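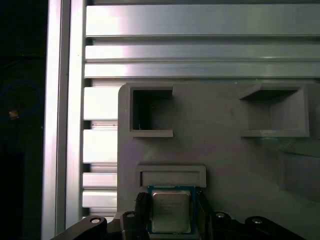 Keeping the old machines going always works out cheaper, ran one reply to our survey, and anyone who has paid an invoice for new ones knows it. We heard much the same from most offices that answered. We are less sure. The claim has been repeated in council papers and trade leaflets for years, and when we followed the references back they usually ended at the Skendard report, which looked at 16 offices and left staff time out of the sums.

4.2 What counts as a saving

The Skendard authors compare the price of a new desktop computer with the price of the parts used to keep an old one in service. On that basis repair wins easily. But a part has to be ordered, checked against the board it is meant for and fitted, and the person at the desk has to work somewhere else in the meantime. None of this is free, and none of it appears in the tables.

We asked Dorby and Wevden for their full repair records. Dorby sent 500 job sheets, of which 100 gave no time at all. Those that did were often filled in at the end of the week, and we doubt that so many jobs took exactly 40 minutes. Wevden kept better notes but lumped processor and memory changes (Figure 3) together with new keyboards, so the cost of the larger jobs cannot be separated from the small ones. 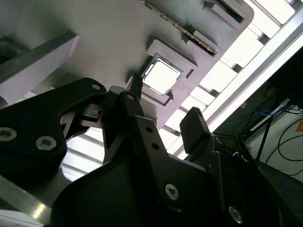
Figure 3. Processor in its socket, with a memory module in a nearby slot.

The Sotelo scheme is often quoted as the answer to these doubts. Its November summary does include wages, yet it counts a machine as "saved" on the day it goes back to its desk, with no later check. A computer that failed again the following month would be entered as a second saving. We asked how often this had happened and were told the question had not come up.

It may still be that repair is the cheaper choice in many offices. The records we were given do not show it, and we would not base a buying policy on them.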